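Home About Small Things Cooking (real) Cooking (pretend) Archive Search

Play food, and why I can't stop tidying it

Posted in March by the Werkden Kitchen blogger

I said in my last post that I was going to write about the hall cupboard and I will, I promise, but I've been completely sidetracked by toy kitchen stuff. Plates, pans, fruit, the lot! I have opinions about it now. I had opinions about it before, if I'm truthful, but they've got a lot stronger since I started laying everything out on a big white table to see what's worth keeping together as a set and what ought to go in the charity bag.

Some background for anyone new. I grew up with a play kitchen that was mostly yoghurt pots and a saucepan lid, and I adored it. Then I got to an age where I was meant to stop, and I did stop, and then two years ago I walked past a shop called Hamen while we were on holiday in Cáceres and there was a basket of pretend fruit by the door. I came home with a lemon and a very unconvincing pear. The pear has since gone to a better place (the dog). But that was the start of it, and it's been bits and pieces ever since. Car boots, the odd birthday, and a box from Histent, the second-hand place behind the station, which cost me 7 pounds and had a spoon in it that I'm fairly sure came out of a real kitchen.

Anyway. What I wanted to work out was whether it looks like a kitchen. Does that make sense? When you tip play food out on a rug it looks like a mess, however nice the pieces are. Put it on a plain white top with a bit of space and it begins to look like someone's about to make lunch. The big round plate does a lot of the work, I think. You need one thing that's properly large and flat and boring, then all the little bright things have somewhere to be next to.

And then there's the toaster oven, which I love beyond reason. It's black with a metal front, and it's got a glass window in the door that shows blue inside. Blue! What are we cooking in there, the sea? But it's got such a good solid oven-ish shape that I'd forgive it anything.

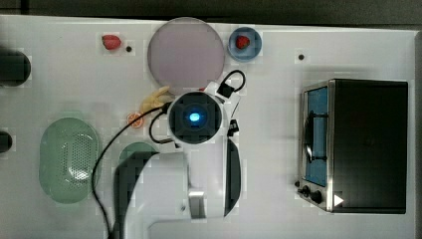

The strawberry question

Right, strawberries. There are two out and they are never, ever in the same place. One lives in the little blue dish and the other wanders. I've tried putting the pair of them in the dish and I don't like it, it looks crowded, and a lone strawberry in a blue dish looks like pudding in a restaurant I can't afford. So the spare one gets to roam about on the far side of the plate, and I've made my peace with that.

My sister thinks the strawberry should go on the plate. I have explained to her that the plate is for the main course. We had quite a long phone call about it.

The orange is a better shape for play food than a whole one would be, in my opinion, because you get to see the segments. A whole orange is just a ball with ideas. Once you can see the middle it's obviously an orange and it's ready to be served to somebody, which saves a step. I feel the same about pretend kiwis, pretend boiled eggs and anything else where the inside is the best part.

With the banana I'm less sure. It's a good strong yellow and it's very cheerful lying there at an angle, but from directly overhead you could talk me into it being a bit of sweetcorn. I like that about it! It can be breakfast or it can be tea. More toys should be a bit vague.

Pots, pans and the big green colander

The colander is the one I'd save from a fire. It's oval, a lovely pale minty green, with a handle at either end and a pattern of holes in the bottom, and it's big, so you can drain an entire imaginary packet of spaghetti. I've got a real one in the cupboard that I don't like half as much. If anybody knows of a full-sized colander in exactly this colour please leave me a comment, I've been looking since Christmas.

The black pots go along the left. I put dark things at the side on purpose, I find if you have them in the middle they swallow everything. There's a green spatula with a slotted head that goes across the top of the bigger pot, the way you'd leave it in a real kitchen when the phone rings and you don't want sauce on the worktop. I did that without thinking the first time and it made me laugh, so it's become the spatula's official spot. The greens don't quite match, by the way, if you put everything green in a row. It bothered me for a day or so and then it stopped.

The mug is pale green as well. I'd like to tell you I planned a colour scheme but I just seem to pick up green things.

Ketchup, though. I wasn't going to include ketchup. It's a red bottle with a white cap and a white label with red printing on it, and it seemed a bit loud next to the rest. Then I tried it lying down beside the mug and now I can't imagine the table without it. It's the one thing that makes you think of actual tea, eaten by actual people, with somebody asking for the sauce before they've sat down. All the fruit in the world doesn't do that. 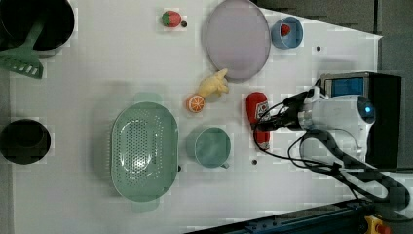

Ketchup lying down, spatula in its official spot.

What I'd change

The plate, maybe. I can't settle on what colour it is. Some of the time I'd call it pink and then I look again and it's lavender, and I've had paint cards like that, where you bring home a tin of one thing and wake up with another. (Our landing. Never again.) I wouldn't swap it for a white one, it would vanish on that table, but a yellow one could be fun.

I'd also like some bread. You can't have an oven and no bread. I've seen a pretend loaf that comes apart in slices and I've been very restrained so far, but I make no promises. Some peas would be good too, or anything small enough to go through a colander and cause trouble.

If you're putting together a set for a little one, my advice is to go for a few big things and leave the giant tubs of tiny food alone. A pot, a plate, something to drain with and a handful of fruit will keep them busy for ages, and you'll find it all again at bedtime. Mostly. I still don't know where my lemon went.

I've got a bag by the door for the pieces that didn't make it, and it has been by the door long enough that I've taken two of them back out. Hall cupboard next time, definitely, I've even bought the hooks.

Older posts Newer posts Back to top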